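October, 15:40. Trial of the substitution rules for the Pidcombe grocery basket, second round.

I put 37 test orders through. In 26 of them the shop offered a sensible replacement. The rest gave nothing, or gave oat milk for oats again.

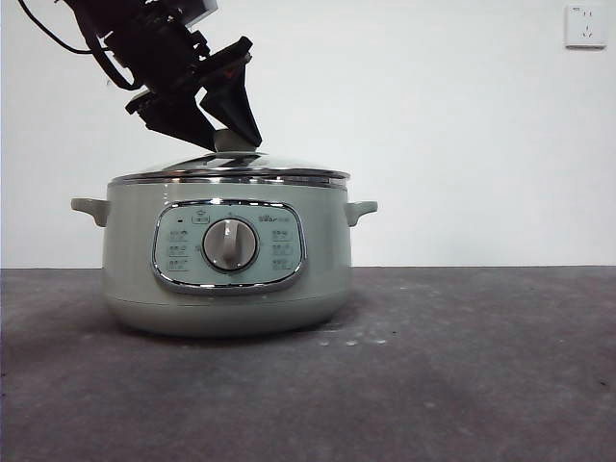
Gráinne Mulcahy thinks the Clerley price list is old. I will ask her for the new one and repeat only the failed orders.

Delivery slots: still 2 missing for Didside.

We use cookies to remember your settings. Accept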